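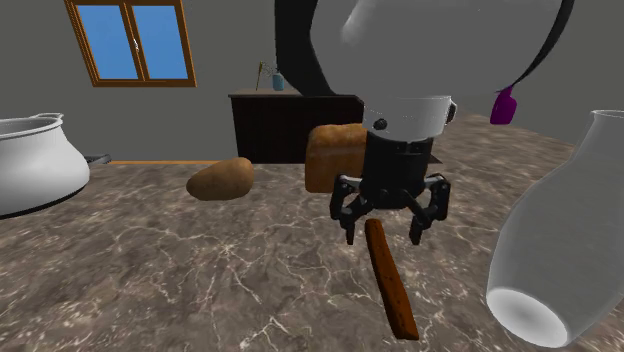 Tako is a simulated benchmark for comparing robot grippers on household objects. It was developed by the engineering firm Gagnon and first released on 28/07/2022. A single arm is mounted over a kitchen countertop, and different grippers and wrist controllers can be fitted to it without changing the rest of the setup.

Objects and tasks
The object library holds 68 models, among them vegetables, bread, pots, bottles and vases. Long, thin items such as a carrot are used to test how well two fingers close on a narrow shape lying flat. Each gripper is given 400 attempts per task, with the position and angle of the object changed every time. An attempt counts as a success if the object is lifted and held for two seconds.

Grippers
The standard release includes a two-finger jointed gripper, a parallel-jaw gripper and a suction cup. The Kamow controller, which limits closing force, was added the following April.

Limitations
Contact friction is set by a single value for each object, and soft items do not change shape when squeezed. Results for bread are therefore listed separately in the published tables.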